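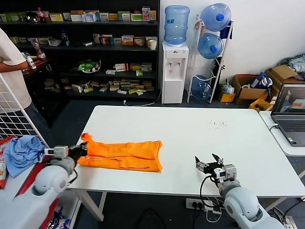
Wouldn't 20 clean runs beat 400 messy ones, a reader of our May draft wanted to know. Fair question! We tried that first at Kekcombe, and the policy froze at any odd wrinkle. So we went up to 900 examples (Figure 3 has the orange cloth) and moved the start spot a lot.
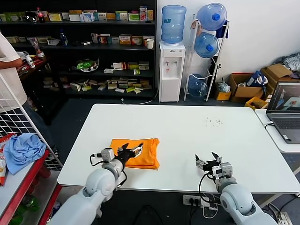 We kept the fumbles in too, and I'd do that again.
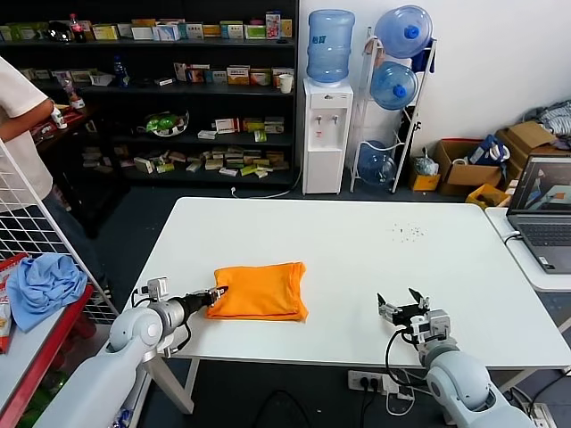

Then label them, came the reply from Rasia, or the model will copy them. We've started on that, with 40 tagged so far.

Figure 3. Two arms and the orange cloth at three moments.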